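Nerovard Phone Desk
Second progress report to the Saragih Small Grants Fund

Hi all,

Well, we have a desk! When I sent you the first report I had a signed grant letter, a promise of a back room at the Nerovard library and not a lot else, so it's a real pleasure to write this one. Quick reminder for anyone new on your side: the Phone Desk is a drop-in spot where people can charge up, get help with settings and learn their way around a newer phone before they go and buy one (or before their daughter buys it for them, which is how it mostly goes).

The room
We got the keys later than planned and then found we had to share with the seed library for a while, which was fine, they're lovely, but there was potting mix in everything. It's ours now on desk days. The walls have been left as they were. I spent a whole evening on the table, wiping it down and trying it against every wall until I found the spot where people can sit without the ceiling light bouncing off their screens. Glare turned out to be our biggest comfort problem. Older visitors tip the phone to get away from it, then they tip their heads, and after ten minutes they're tired and cross.
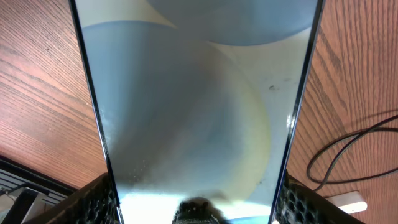 So we now tell everybody to sit down first, get the chair right and only then wake the phone up. It sounds fussy, but people stay longer. I'd still like a proper shade for that light, and the library has said yes in principle, as long as we put the old one back if we ever leave.

Power and cables
This was the line in the budget I thought would be dull, and it's taken up more of my time than anything else. The room has one good outlet, on the wrong side of the door. We tried an extension cord under a mat (no, the library did not like that) and ended up moving the whole table.

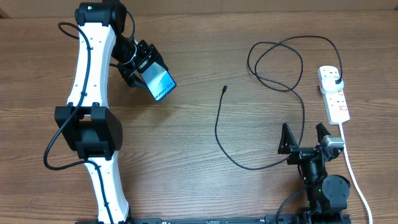 Charging is still what brings most people through the door, and the help comes afterward, while they wait. For now we run everything off one strip laid right on the table top, so that nobody has to crawl around on the floor. I like having it up where we can see it. What I don't like is the cord situation. You get one black cable lying loose across the wood and another in a heap of loops by the plug, and a visitor picks up an end with no idea where it goes. Cumel, the hardware store on the corner, has offered us clips that stick under a table edge, and I plan to try those in July. If they leave marks on the wood I'll go back to Velcro ties.

We've also settled on USB-C as the main thing we keep on hand. I did want one of everything! But the older plugs come out so seldom that they can live in a drawer. The most popular lesson on the desk so far is simply "which hole does this go in," and it takes five minutes, and people are delighted.

The practice phone
You asked last time what we'd bought for people to practice on. We went with a Galaxy S24+, mainly for the big screen. Large text still fits, which it never did on the hand-me-downs we began with. I've kept the cardboard from the packaging, since there's a picture of the phone printed on it with the name across the bottom, and it's handy for showing people what they'd be looking for in a store. It's getting ragged along one edge. I don't mind.
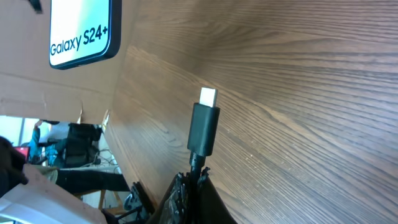
Money
We have spent $1,607 so far. The phone was the biggest piece of that, then the chairs, then cables and power, then printing. We had 300 flyers done at Pristska Print and they went out with the library newsletter, at the grocery store and through the church lunch. I'd do fewer next time and spend the difference on a second lamp. Nothing has gone over its line except the chairs, and I moved a little across from travel to cover them, as you said I could. Receipts are in the shared folder.

What's working and what isn't
Working: short sessions, one person at a time, phone flat on the table with both of us looking down at it. When I hold the phone, I end up doing the lesson for them. When it's lying on the wood between us, they reach for it themselves. Such a small change and I wish I'd started with it.

Not working yet: the sign-up sheet. People write "phone" in the box for what they need help with. Fair enough, but I'd love a tiny bit more. I've drafted a version with 3 boxes to tick, and I'll send it over with the next report so you can tell me if it gives you what you need for your own records.

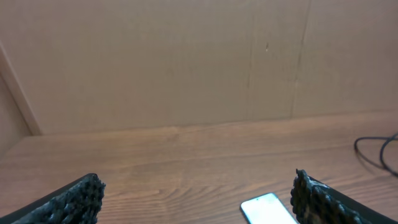 Marama Katene thinks the tick boxes are a mistake and has told me so more than once. Her view is that people don't know the word for their problem until they've sat down and shown it to someone, so the sheet ought to be filled in at the end, by the helper, with the visitor sitting right there. She would also like a bigger clock in the room, and a rule that we never take a phone off someone without asking first.

I'm with her on the rule, and it's going up on the wall this week. On the sheet I'd like to try both ways and see which one you find easier to read. Could you let me know whether the final report has to use your own form, or is a letter like this okay? And is there any chance of moving the cable money into lighting if the clips from Cumel do the job?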